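Frøydis Rustad has been wiring pushbutton stations for 26 years, and when I sat down with her in the back of the Drotia shop one afternoon in May, she had a tray of them at her elbow and a mug of coffee she kept forgetting to drink. I had planned on half an hour. We were there until the lights across the street came on, and I can't say I minded one bit.

"People think a button is a button," she told me, laughing. "Then you give them two to try, and they press one, and they press the other, and they go right back to the first one!" She likes a mushroom head for anything a person might need to find in a hurry, because you can slap it with your whole palm (with gloves on, even). The smaller heads she saves for jobs where someone is standing close and paying attention.

I asked her about color, which turned out to be a subject she could have stayed on all evening. Red for stop, of course, she has never budged on that. The housing around it is where she lets herself have some fun. "My old boss, Vidar Lindqvist, wanted everything gray. Gray top, gray bottom. I said, Vidar, give me one orange one, just so I can find it on the bench." He gave in, and the shop has been ordering orange tops along with the pale ones ever since.

Last year they put together 2,000 stations, most of them by hand, and Frøydis still likes to do the corner screws herself. She goes around on the diagonal, a little at a time, the way you would tighten the wheel on a car. "If you run one all the way down first, the top sits crooked, and then it bothers me all day."

She finally reached for the coffee, made a face, and set it down again. There was still the matter of the bench covering, she said, and whether marble patterns belong in a workshop at all. She rather likes them.
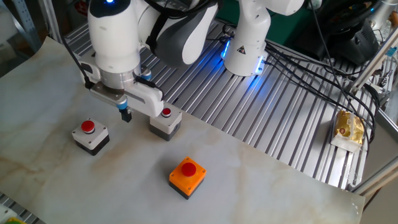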